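Robot Teaching by Demonstration — Notes for Session 2
Lucian Moldovan

Last time we wrote grasps as lists of joint angles, and you all saw how painful that gets with a hand that has more than one finger. Today we go the other way and let a person supply the motion!

There are two main routes. In hand guiding you hold the arm itself and push it through the task while the joints record. It's lovely for a single arm and a slow path, but your own body gets in the way and you can't easily steer ten fingers at once. In teleoperation you stand back, and the robot copies your arms and hands as you move. Shopping for vegetables is a great task for this, as every item asks for a different grip.

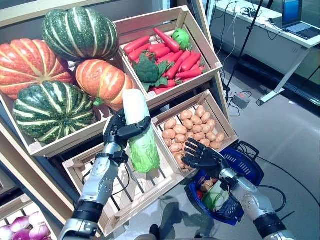
Each run is saved as one episode: head camera view, joint positions, hand commands, all on the same clock. Roxana Bogdan's practice set has 698 episodes, and we train on 600 of them. The rest stay untouched until testing — please don't peek.

A few habits to pick up early. Move at a steady pace. Pause briefly before you close the hand, so the moment of contact is easy to find later. If you fumble and recover, keep the episode! Recoveries teach the policy a lot.

For next session, read the Burkden handout on time alignment and bring two questions. Silviu Surdu has the sign-up sheet for operator practice.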